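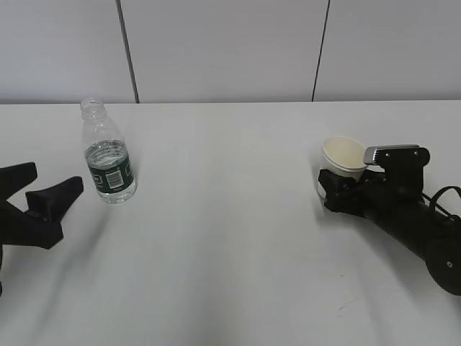
**Week 9: Bottled water, tap water, and what a taste test can show**

Read this before section. The Castellanos chapter is still required, but skip its appendix, which repeats the industry survey we took apart in March.

## 1. The claim

Most people who buy bottled water will tell you it tastes better. Some will say it is safer or "cleaner." These are separate claims and they need separate evidence. Today we deal only with taste. When a source slides from one to the other in the same paragraph, mark the spot in the margin.

## 2. The Pelska study

The Pelska study is cited everywhere, usually in one line: "tasters preferred bottled." Go and look at the methods page.

- 194 people signed up and 192 finished. Fine, no complaint there.
- The bottled sample came from a refrigerator. The tap sample was poured at room temperature.
- Tasters could see which was which in the first session. The second session was blind.
- The headline number comes from the first session.

I don't know why anyone would run a blind session and then report the other one. The authors say the blind results were "less stable." Perhaps. Another way to put it is that the preference mostly went away. The blind table is on the last page in small type, and I suspect few of the people who cite the paper have gotten that far.

## 3. Bratau

Bratau is often presented as a replication. I would be careful with that word. It used one city's water, one brand, and 30 tasters, all staff at the same office. It did match the temperatures, so give it credit for that. The difference it found was small and pointed toward tap. I would not build anything on it either, and students who like the result should be as hard on it as they were on Pelska.

## 4. Things to check in any taste test

1. Were the samples served at the same temperature?
2. Same cup? Drinking from a plastic neck and drinking from a glass are different experiences.
3. Was the person pouring also kept in the dark?
4. Could tasters say "no difference," or were they forced to pick?
5. Who paid?

On number 5: funding doesn't make a result false. Manetent paid for both studies and they disagree. It does tell you where to look first, namely at which results made it into the summary.

On number 4: a forced choice isn't cheating, but guessing then gets counted as preference. If half the room picks bottled when there are only two options, you have learned very little.

## 5. For section

Bring one printed ad or label that makes a taste claim. Write down what test would have to be run for the claim to be wrong. If you can't think of one, say so, and be ready to explain whether the fault is yours or the ad's. "Crisp" and "pure" are popular picks and both are harder than they look.

The short paper is still one page. I won't read a second one.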